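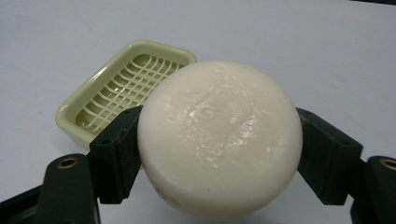
3.2 Hardness and cure time

We were delighted by how cleanly the cure-time results came out! Small makers have argued for years over whether a cold-process bar needs four weeks on the rack or eight, and most of the advice in print goes back to kitchen notes. Our 378 bars, poured at the Jembridge workshop in July, let us follow the question week by week with the same recipe throughout.

Bars cured for 60 days lost far less weight in the wash test than bars cured for 40, and the gap was widest in the high-olive batches. Mrema had predicted this from her earlier work on water loss, and it was lovely to see it hold up across all four oil blends. The coconut-heavy blend behaved differently. It was hard almost from the start and gained little from the longer wait, although our panel found it kinder to the skin by the end.

Figure 3. An off-white bar, round and thick, with softly rounded edges.

Shape mattered more than we had expected. Round bars kept their form for longer than the square ones poured from the same pot, which wore fastest at the corners (see Section 3.4 for the drainage trials on the Larska dish). We had 94 completed diaries from households in Trevor, and plenty of people wrote far more than we asked for. One diary ran to both sides of every sheet and included a very useful complaint about hard water, which we have followed up in the appendix.

Belkadi's pH readings settled early in every batch, so we don't think the later gains come from leftover lye. Slow drying and crystal growth seem the better bet, and we would love to see someone with a proper X-ray set-up take this on.

Comments

Efa Penry: Did you turn the bars during the cure? Mine always dry lopsided.

Idrisa Temba: Yes, every week. It's in Section 2.

Muthoni Lema: Please do goat's milk next!

Last updated 8th August

Contact | Copyright Cuvora | Back to top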